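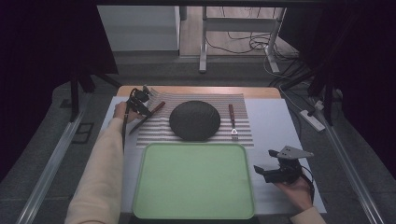
Mise en place d'un couvert à l'aide de deux pinces tenues à la main.

Trikach suspend l'usage de 12 pinces manuelles après un défaut de mesure

Urkport, 18/06/21. Trikach a retiré du service 12 pinces manuelles instrumentées employées sur son site d'Urkport pour enregistrer des gestes de table et de cuisine. Le capteur qui mesure l'écartement des doigts peut se figer en cours de manipulation sans qu'aucune alarme se déclenche. Aucun blessé n'est signalé. Les enregistrements concernés, au nombre de 2698, ont été isolés de la base servant à l'entraînement des bras Esteves, en attendant leur vérification.

Le défaut a été repéré lors d'un essai de relecture. Un bras Esteves devait reproduire la pose d'un couteau à gauche d'une assiette. Il a maintenu les doigts fermés au moment prévu pour le relâchement, puis a entraîné le couteau dans son mouvement de retour. La lame a heurté le montant de la cellule et l'arrêt d'urgence a été actionné par l'opérateur. La cellule était fermée et personne ne se trouvait dans la zone de débattement.

L'analyse du journal montre que la valeur d'ouverture transmise par la pince était restée constante alors que la main de l'opérateur avait bien relâché la gâchette. Le logiciel d'acquisition, développé par Flollari, répète la dernière valeur reçue lorsque la liaison est interrompue. Cette répétition est prévue pour masquer les pertes brèves, mais la version installée à Urkport ne fixait pas de durée maximale. Une coupure de plusieurs secondes était donc enregistrée comme une pince immobile.

Musa Aliyu, responsable des essais chez Trikach, situe l'origine matérielle du problème à la sortie du câble, côté poignée. Le conducteur du capteur y subit une flexion répétée lorsque l'opérateur pivote le poignet. Sur banc, le contact devient intermittent après 500 cycles de flexion sur les pièces du lot mis en cause. L'alimentation n'est pas touchée, ce qui explique que le voyant de la pince reste allumé pendant la coupure.

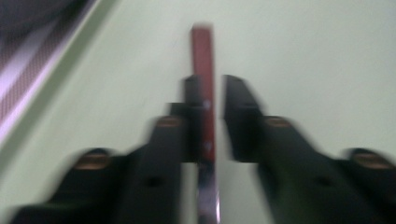

Le contrôle par l'image reste le seul moyen de trier les séquences déjà enregistrées. La caméra portée par la pince filme les extrémités des doigts, et leur position peut être comparée à la valeur du capteur. La méthode a ses limites. Lors d'un mouvement rapide, les deux doigts noirs sont flous, leurs bords se dédoublent, et l'intervalle étroit qui sépare la pointe droite d'un objet rouge tenu à la verticale devient difficile à mesurer. Les plots arrondis brun cuivré, deux par doigt, restent en revanche discernables. L'équipe d'Urkport les utilise comme repères pour estimer l'écartement. Les passages où ils ne peuvent pas être localisés seront rejetés.

Le tri porte aussi sur la synchronisation. Après certaines coupures, la valeur d'ouverture reprend avec un retard pouvant aller jusqu'à 80 millisecondes sur la vidéo. Un tel décalage est jugé sans conséquence pour le transport d'un objet, mais il suffit à fausser l'instant de la saisie ou du relâchement. Les séquences comportant des couteaux ou d'autres objets à lame seront examinées en premier.

Flollari a livré un correctif qui interrompt l'acquisition dès que le capteur cesse d'émettre et inscrit la coupure dans le journal. Le correctif ne permet pas de reconstituer les données manquantes. Ronja Dalen, chargée de la sécurité des cellules à Urkport, a par ailleurs demandé que toute relecture avec un objet coupant soit exécutée à vitesse réduite, avec une limite de couple sur les doigts. La consigne s'applique également aux séquences enregistrées avec des pinces d'un autre lot.

Les pinces retirées recevront un nouveau passe-câble et un collier de maintien. Chaque exemplaire devra repasser l'essai de flexion avant d'être remis aux opérateurs. La reprise des enregistrements avec ce matériel est prévue en juillet. Les essais du bras Esteves se poursuivent d'ici là avec des objets sans lame.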